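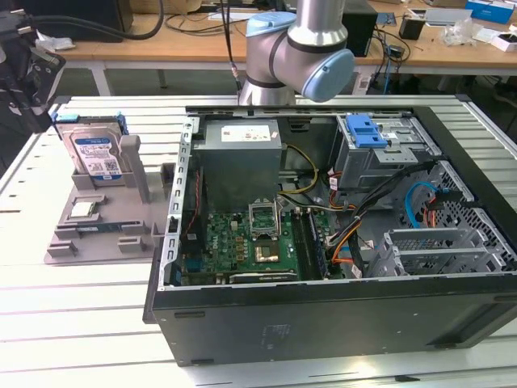 机箱侧放在台面上，零件治具在左，机械臂从上方伸下来

Brumamik 规程包用后感：给做电脑拆装自动化的朋友

先说清楚我评的是什么。Brumamik 是 Chisholm 出的一套机器人拆装作业规程，包括一本 175 页的手册、一叠塑封的台面卡片，还有几张可以自己改的检查表。它不带任何硬件，也不带软件，所以看到价钱的时候我犹豫了挺久（花钱买一摞规矩，家里人听了都觉得我有毛病）。不过我从七月用到现在，手册边角已经卷了，卡片也换过一次塑封，我想可以认认真真聊聊它了。

手册分八章，从工位布置讲起，接着是断电和放电、夹爪与力的设定、零件摆放、线缆、急停、人员进出，最后是记录。写法很朴实，每条规则就一两句话，后面跟一段说明，讲这条规则管的是哪种麻烦。我特别喜欢它把“必须”和“建议”分开印，必须的用粗体，建议的用普通字，翻的时候一眼就分得出来。以前我们自己写的规程什么都是“务必”“严禁”，新人看到第三页就全当耳旁风了，这毛病我自己也有，得承认。

断电那一章值得多说两句。它要求机箱上台之前拔掉电源线，按住开机键放电，再由第二个人在表上签名。手册还专门提醒，机器人停着和机器人断了能量是两回事，手要伸进工作范围，就得按进入的流程走，哪怕只是去捡一颗螺丝。道理大家都懂，可是谁没图省事伸过手呢？我伸过，后来把这张卡贴在了急停按钮旁边，现在每次想伸手都会先看见它，还真管用！

线缆那章是全书写得最细的，也是我最初想买它的理由。台式机里头什么线都有，电源的、硬盘的、风扇的，绕来绕去，机械臂不怕零件硬，就怕线软，夹爪往回收的时候带上一根，轻则插头松了，重则把接口掰歪。手册的做法是先定一块“净空”，夹爪下探的通道里不许有悬着的线头，能用扎带收的先收，收不了的要在程序里绕开，还要在检查表上写明是哪一根。带扁平数据线的机箱它单列了一条：弯成圈的线按最大的活动范围算，别按它眼下躺着的位置算。我照着把自己的净空重新量了一遍，改了四个下探点，心里踏实多了。

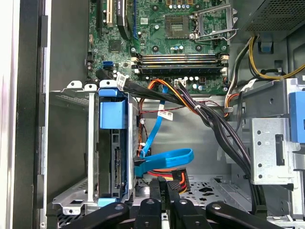
Blair Dunbar 看了我的初稿以后来信说，线缆这章他觉得管得太宽，小工位要是每台机箱都先理线，一上午就过去了。他在 Dulau 的那条线上只留了两条规则，一条是下探速度，一条是碰到阻力就退，其余的交给力传感器。他还说，规程写得越厚，现场的人越容易挑着看，最后挑剩下的往往是最好做的那几条。

这话我想了好几天，觉得有一半说到了点子上。力传感器当然要用，可线被勾住的头几毫米，阻力往往小得很，等阈值到了，插头可能已经歪了。所以我现在的办法是折中：第一次上台的机型老老实实走完整张表，做熟了的机型只查净空和断电两项。手册其实允许这么减，附录里有一张“简化申请”，要写清减了哪条、谁同意的、什么时候恢复，只是藏得太靠后，我用了好久才翻到。Chisholm 要是出新版，真心希望把它挪到前面来。

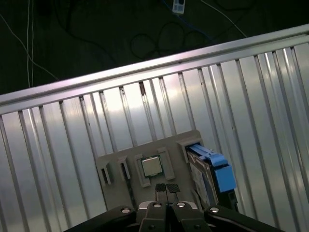
零件摆放这一章，我原先以为最没看头，读完倒成了我跟同事念叨最多的一章。它的核心规则很简单：每种零件有固定的位，位的形状要能挡住放错的零件，空位也要算进状态里，程序开始前和结束后各核对一遍。处理器和硬盘都上治具的活儿最能说明这条规则的用处，像处理器平放在方形托座里，带蓝色托架的硬盘侧着插在宽一些的槽里，形状差这么多，放错位的余地就小了；旁边空着的插槽也得照样登记成“空”，免得下一轮程序以为那里有东西可取。手册另外要求换夹爪指垫的时候重新校一次取放高度，这条我以前总是偷懒，觉得指垫能差多少呢，后来一量，差得还真不少。

说几样不满意的。中文译本有些地方读着别扭，“保护性停止”和“紧急停止”在第六章里混用过，这两个词可不能混，我已经用红笔改在书上了，也给他们写了信，还没收到回音。卡片的挂孔打得太靠边，挂在型材上晃几天就豁口。检查表一共 14 张，有两张内容差不多，完全可以并成一张。还有一点，它讲静电防护讲得偏少，腕带怎么接、台面怎么接地，只有半页，对于天天跟主板打交道的人来说是不够的，这块我另外找资料补上了。

跟 Stirham 那套比的话，Stirham 便宜，篇幅也短，适合刚装好一台臂、只想先有个底的人，但它主要讲搬运码垛，碰到机箱里头这种又窄又乱的活儿就没什么可抄的了。Brumamik 厚是厚，好在每章都能单独拿出来用。我的建议是别一口气全推下去，先挑断电和零件摆放两章试，让天天在台边干活的人自己往检查表里添字，表才会慢慢变成你们自己的。另外千万别把它当成风险评估的替代品，手册开头也写了，它是在评估做完以后才用的，该请懂行的人来看工位，还是得请。

也有朋友问能不能只买卡片，可以的，不过卡片上的条目都标着手册的页码，单看有些地方会摸不着头脑。预算紧的话，两个工位合用一本手册，卡片各配一套，我们现在就是这么用的。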